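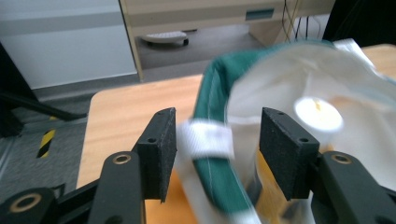 Jun 29, 2026

According to the Brestton bench, the pouches are fine as they are and the tealight only needs to go in wick up. I was told this twice before I'd sat down. I don't buy it yet.

My trouble is with the opening. The green binding looks nice and gives the rim a bit of body, but a bound rim on thin cloth still folds in wherever it likes. You put a candle in, the far side sags, and then the tissue has to go in past it. Pisharody's packing sheet says tissue last. Aneck's says tissue first. Both claim to be the current version, and neither has a date on it.

Also not convinced by the white fabric. You can half see through it, so a candle sitting crooked will show from outside. Someone will call that charming. I'd call it a return.

Stock: 2,958 pouches on the Drivomeo order, due in September. The plan is to pack a trial lot of 100 and see how many candles stay flat once the pouch is picked up and set down again. No one has said what counts as a pass — I'm writing down "wick up, tissue covering, tab outside" until I hear better.

To do:
- 2 versions of the packing sheet, pick one and bin the other
- try the tissue folded once instead of crumpled
- ask whether the white tab on the rim is meant to be pulled or is just a label

Left the stitching alone for now. The pale line along the binding is tidy enough on this one, but one pouch proves nothing.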